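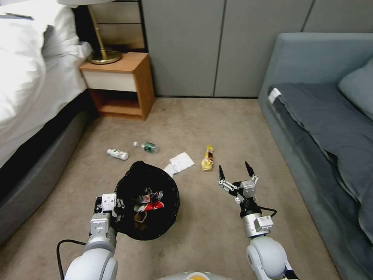
Page last changed: March 2019

Chapter 4
Planning and Budgeting for Room-Service Robots

4.1 Start with the task

A purchase that begins with a catalog usually ends with a machine looking for a job. This chapter begins with one job, picking up litter in a guest room, and follows it through to a budget. The same steps apply to linen, dishes or restocking, and those are taken up in the exercises at the end of Chapter 6.

Litter pickup sounds like a single task. For planning purposes it is several. The robot must find the item, reach the floor, close its fingers on something hard like a bottle or something thin like a paper napkin, and let go over a bag. Someone or something must also keep the bag open. With a two-armed robot, one gripper can hold the rim while the other picks. A one-armed robot needs a stand or a rigid bin, and that goes in the budget as a separate line.

Write the task list before asking for quotes. For each item, note its size, its stiffness and where it is likely to be found. A bottle lying on its side in the middle of a carpet is an easy case. The same bottle against the base of a bed is a hard one, and a supplier who has shown only the first has not answered for the second.

4.2 The room as a cost

Buyers tend to price the robot and forget the room. Measure the clear floor between the bed and any sofa, and compare it with the width of the base with both arms out. Look at what hangs low: bedding over the side of a mattress, a blanket folded over the front of a seat. Look at the lamps. A lamp on a nightstand is within reach of many arms, and breakage should be allowed for.

Cables deserve a line of their own. Where they run outside the arm they can catch on furniture, and they wear sooner than the joints do. Ask what a replacement set costs and how long it takes to arrive.

4.3 A worked case: Padbridge

The Padbridge is a hotel with 30 guest rooms. Its operations manager, Alina Lungu, was asked in November to prepare a plan for one two-armed robot. She had proposals from two suppliers, Uteo and Gromia. Gromia asked the lower price but left out training and spare fingertips. Uteo included both, along with a service visit every 3 months.

Lungu's first draft compared the two purchase prices and nothing else. Tarmo Venckus, who reviewed it, sent it back with a request for the full cost of ownership over 4 years. The second draft added service, spare parts, trash bags, staff hours for supervision, and a reserve of over 2,000 dollars for damage to furnishings. On that basis the two proposals came out close together — closer than either supplier had suggested — and the choice rested on the trial.

4.4 Asking for a trial

A trial should take place in one of the buyer's own rooms, with the buyer's own litter and bags. Agree in writing on what counts as a finished pickup, how long the robot may take, and who may step in to help. Every time a person steps in, write it down. Those minutes belong in the staffing line, and Section 4.5 shows how to enter them.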